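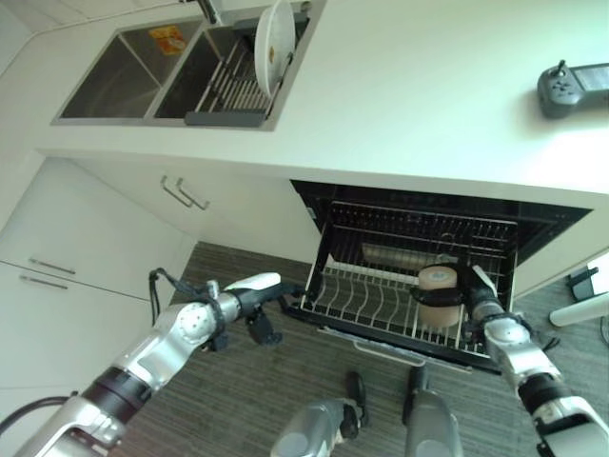
How long can cooked rice sit in the fridge before I should toss it?

Four days is my limit, and I start the count on the day I cooked it.

I got that one from a reader over in Irkwood after my last column on leftovers, and it set me off on a whole weekend of going through my own fridge (it needed it!). I cook rice in big batches, always have, and I used to leave the pot on the stove until I felt like dealing with it. I don't do that anymore. Now I spread it out on a sheet pan while we eat, and it goes into shallow tubs before I sit down to watch anything. An hour on the counter is plenty.

The tubs get a strip of masking tape with the day on it. If it says Wednesday, I know I've got through Saturday to use it up, and after that it's gone, no sniffing and no debating. I freeze whatever I can see we won't get to, in flat bags of 400 grams, which feeds the three of us with a little left for somebody's lunch. They stack like books and they thaw fast.

As for what to do with it, fried rice is the obvious one and I'm not above it. Cold rice from the day before is so much better in the pan than fresh! But lately I've been on a rice pudding kick. I put two cups of cooked rice in a pot with 500 ml of milk, 50 grams of sugar and a pinch of salt, and let it mumble along on low until it's thick, stirring when I walk past. Cinnamon if you like it. My mother used lemon peel and I go back and forth.

Several of you asked where I buy the short grain kind. The Tistiton market had it all through August, in the big sacks near the back door, and they'll split one if you ask. Next time I'm doing soup, so send me your questions about stock.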